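Shares 14 | Comments 2
By Chaturvedi – August

3. Storage height and daily reach in shared kitchens

3.1 Background

Most guidance on kitchen layout treats the upper cabinet as a fixed part of the room. Its height is set by the counter below and the ceiling above, and the people who use it are expected to adapt. This section considers how residents of shared housing decide what to keep in upper cabinets, and how those decisions affect the way food is bought, stored and thrown away.

Earlier work in the Engate housing program dealt mainly with floor area and the number of burners per household. Storage was recorded only as total volume. A cubic foot above the refrigerator was therefore given the same value as a cubic foot at waist height, although residents did not use the two in the same way. The Clandeo survey corrected part of this problem by asking residents to sort their storage into places used every day, every week and less often. Our study follows the Clandeo wording with small changes.

3.2 Setting and method

The study took place in 3 residential buildings at Tornon. Each building has shared kitchens on every floor, and each kitchen serves several unrelated households. A total of 60 residents completed the storage diary. Of these, 20 also agreed to a longer interview in their own kitchen, held in the evening after the main meal.

Diaries were kept on paper. Residents wrote down each item they took from or returned to an upper cabinet, the time of day, and whether they had used a step stool. They were asked to leave out items on the counter and in the refrigerator. Entries that could not be read were returned to the resident for correction, and those still unclear after 2 attempts were dropped.

Cabinet style was noted as part of the kitchen record, together with the type of handle, the door width and the finish of the wall between counter and cabinet. A long vertical handle was recorded separately from a knob, as the lower end of a long handle can be reached by a shorter person even when the shelf cannot. Figure 1 shows paneled wood doors, vertical bar handles and square tile.

3.3 Findings

Upper cabinets were opened most often in the early morning and again before the evening meal. Morning use was short and repeated. Residents reached for cups, tea, coffee and dry cereal, nearly always from the lowest shelf. Evening use was more varied and included spices, rice, canned goods and serving dishes.

The top shelf was used very little. When residents were asked what they kept there, many could not name the contents without opening the door. Items reported included holiday dishes, spare jars, baking pans and food bought in bulk at a discount. Several residents said that they had bought a second package of something already on the top shelf – flour and dried beans were mentioned most often – and had found the first package only when cleaning.

Height was one factor, but ownership mattered as well. In a shared kitchen, the lowest shelf is also the most contested. Households that moved in first tended to hold it, and later arrivals were left with the shelves above. This order was seldom discussed openly. Residents described it as something that was already settled when they came, and few had asked for it to be changed.

Door labels made a modest difference. In kitchens where each household had its name on a door, residents reported fewer missing items and were more willing to store food they had paid more for. Labels did not change which shelf was used most.

3.4 Limits of the data

The diaries depend on self-report and are likely to miss brief openings of a door, such as when a resident looks for an item and takes nothing. The buildings at Tornon were also fitted out within a short period, and their cabinets hang at much the same height. The results should not be carried over to older housing without further checks.

We use cookies to improve your visit. Accept | Manage settings

Figure 1. Upper cabinet doors with raised borders and vertical bar handles, over square terracotta tile. 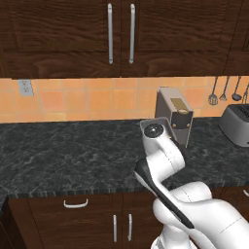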